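**Tetov Ice Hockey Club confirms plans for the new season**

Tetov, Friday, September 4, 2020

Tetov Ice Hockey Club will start the new league season at home against Delura, after a spring and summer without any official games. The first match is planned for the second Saturday of the competition calendar, and the club has now received permission from the town to open the Firnivden rink to a limited number of spectators.

For the first part of the season 921 places will be available at each home game. The full hall takes 3,825 people, so the difference will be felt by everybody who has stood behind the north goal on a derby evening. Season ticket holders from last year have priority. They will receive a letter with a personal code, and with this code they can choose their seat until one week before the first game. Places which are not taken in this period go to open sale.

"We would like to welcome all our supporters, but this is what is possible at the moment," said Golshifteh Hashemi, general manager of the club. "I prefer to start with a smaller number and make it bigger later. In December we will speak with the town again and look at the situation together."

Last season was stopped in March with three rounds still to play. Tetov was in second place at that time, two points behind Schwerdtfeger, and the league decided to give no title. The club accepted this decision and did not make an appeal. Six players have left during the summer, two of them to finish their careers, and five new ones have signed contracts.
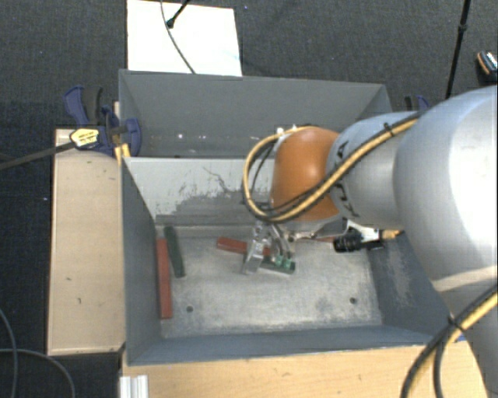
The most known of the new players is the goalkeeper Perihan Aksoy, who comes back to Tetov after four seasons abroad. She played in our junior teams from the age of nine and made her first appearance in the senior team when she was 17. Her contract is for two years. She will wear number 33, the same as in her first period with the club.

"I followed the results all the time when I was away, also the bad ones," said Aksoy. "The dressing room has changed a lot and I know only seven of the girls from before. But the ice is the same and the people at the entrance still remembered my name."

Head coach Taner Kozan stays for his third season. His team has been training on the ice since the middle of August, first in small groups and later with the full squad. Two friendly games were played behind closed doors. Tetov won the first one 4-2 and lost the second 1-3, both against Schwerdtfeger.

"In the second game we were tired and we took too many penalties," said Kozan. "I am not worried about it. The young defenders got more ice time than I had planned, and this will help us in winter when the games come every three days."

Tahira Niazi continues as captain. She has played 504 games for the club in all competitions - more than any other player in its history - and has said that she will decide about her future only when the season is over.

There are also some changes for the junior section. Perihan Tatlı becomes the new head of youth training and will be responsible for all teams from under-10 to under-18. The beginners' course on Sunday mornings will start again, with smaller groups and two sessions in place of one. Children can borrow skates and helmets without cost, but gloves must be brought from home.

**Information for visitors**

The doors of the Firnivden rink open 90 minutes before each game. Tickets are sold only online and carry the name of the visitor. Supporters are asked to wear a mask in the entrance hall, on the stairs and in the queue for food. Standing places behind the north goal stay closed until further notice. There will be no tickets for supporters of visiting teams in the first part of the season, and the other clubs in the league have agreed to the same rule.

Journalists who wish to attend the first game should write to the press office of the club at least three days before. Interviews after the game will be held in the gymnasium on the ground floor - the usual press room is too small for the present rules.

Press contact: Tetov Ice Hockey Club, Press Office, Firnivden rink, Tetov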